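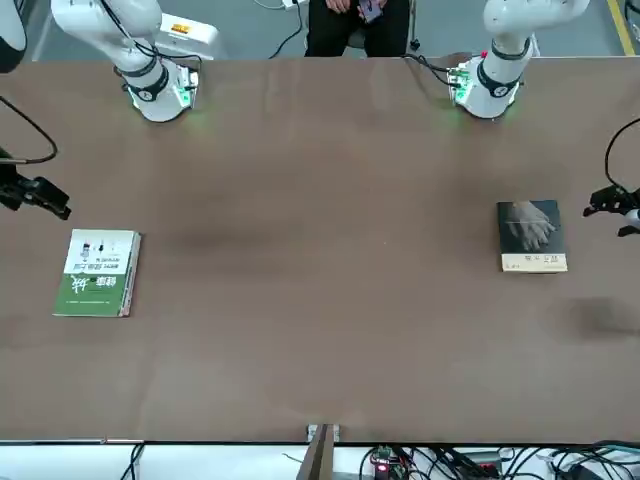
Two books on the big brown table: a paperback in white and green, with a Chinese title, and a dark grey one with clasped hands on the cover.

The Sumgate Book Table, Ernstead
Gallery page, text by Wendelin Hämmerli

Welcome to the page of our book table. We exchange books in Ernstead since three years, in the long room behind the Drostbridge stairs, and this page is for the people who like to look at covers as much as I do. I write the text myself. Darlene Melnyk reads it after me and corrects the worst mistakes, but she has promised to leave my style as it is.

The idea of the table is simple. You bring a book which you have finished, you put it down with the cover up, and you may take another one home. We have no cards and no stamps. At the last count, in November, we had 339 books, and the room can hold some 500 if we use also the low shelf under the window.

About the covers

I am not able to read Chinese. For this reason I look at a book like the green and white one in the way a small child looks at it, first the color and then the little pictures. On the white part there is a row of small icons, and one of them is a figure in red and black. Under them is a short text printed in dark green. After that comes the green field, and the title stands on it in large, dark characters. I find it a cheerful cover. It makes me want to know what the figure is doing there!

The grey book is much more quiet. The photograph of the hands is in pale tones, so against the dark grey your eye goes directly to it. Hands are very common on covers, I have noticed this during the sorting. We have had hands with bread, hands with a letter, and on one old cookbook a hand with a very large fish. Clasped hands can belong to a novel, to a book about marriage or to a book of prayers, and I would not like to guess from the outside.

Darlene prefers the grey one. I prefer the green one. We had the same discussion over two gardening books last spring and it took most of an evening.

Books in other languages

The English books are the largest part, of course. After them come German and Polish, and then a mixed shelf where the languages stand together by size, because the tall ones fell over when we tried to put them by alphabet. Chinese books are welcome on it, also children's books, school books and magazines if they have all their pages.

If you bring a book in a language which Darlene and I don't read, please put a slip of paper inside with the title in English and one sentence about the story. A pencil is enough. The slips have become a small collection of their own. My favorite says only "Sad, but the dog lives."

The Schumacher box

Many visitors ask about the wooden box with the name Schumacher on it. It came with a donation of 300 books from a house on the other side of town, nearly all of them travel books, and some with train tickets still between the pages. We leave the tickets where they are. If you borrow one of these books, please do the same. The maps at the back are often loose, so open them on a table and not on your knees.

How to lay out your book

Put it flat, with the front up and a little space to the next one. Don't make piles. A pile looks tidy, but people see only the top book and the others stay for months. Thick paperbacks can go near the middle, where they don't get pushed over the side by a sleeve or a bag.

Please don't use sticky tape for a broken spine. Darlene has proper glue and a brush and she likes to do the repairs. Leave the book with a note that says "for Darlene" and she will return it to the table when it is dry, usually after a few days.

Stickers with prices may be removed, but slowly, starting from one corner. If the cover begins to tear, stop and leave the rest of the sticker. I have spoiled a very nice atlas by being impatient.

Writing to us about a cover

If you know the title of a book you see on this page, write it to us with the author's name and, if you can, the year. I add the title to the caption and also the name of the person who told us, unless you prefer to stay unnamed. Translations of titles are very welcome. For the Chinese paperback I would be glad to have the title both in characters and in English letters, so that I can at least try to say it aloud.

The room is open from four in the afternoon until half past seven. The door at the Drostbridge side is heavy and you must pull it strongly. Bags can stay on the bench by the entrance.

W. H., with corrections by D. M.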